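Step 2 – Washing and folding your fabric bits

I do all of this on a bare table after tea, when I've got the space to spread out.

1. Empty any pockets and shake the piece out.
2. Wash at 20 degrees with like colours. Anything with elastic goes in a net bag.
3. Lay it flat to dry, well away from the radiator. 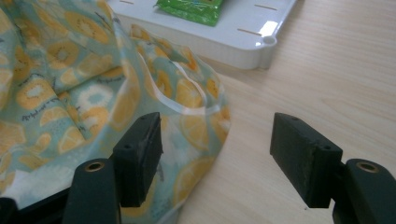

4. Smooth the creases out with your hands, working from the middle (I love this bit!).
5. Tuck any straps or loops inside before you fold, then fold in half 2 times.

Note: fruity prints do cheer up a drawer, so I fold mine with the pattern facing out. Latrice Okafor rolls hers and swears by it – try both and see.

Caution: keep the iron off elastic. I melted a lovely strap that way in April and had to sew on a new one.

Once you've got a little pile, go on to Step 3 and sort it by size.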